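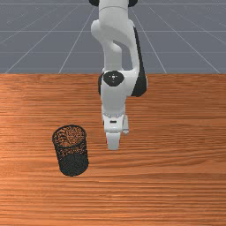
Abb. 1: Stiftebecher auf einem Holztisch.

3.2 Wer schreibt noch mit der Hand?

Ich gebe zu, mit so viel Post hatte ich nicht gerechnet! Aus Brunholm und Meron kamen 614 Einkaufszettel zurück (verschickt hatte ich 900 Umschläge), und 6 davon waren komplett in Reimen verfasst - die habe ich natürlich behalten. Ausgewertet habe ich nur die Handschrift, also Neigung, Abkürzungen und Durchstreichungen. In Meron wird deutlich mehr gestrichen, vor allem bei Milch und Butter. Dunbar fand bei seinen Notizzetteln dasselbe Muster.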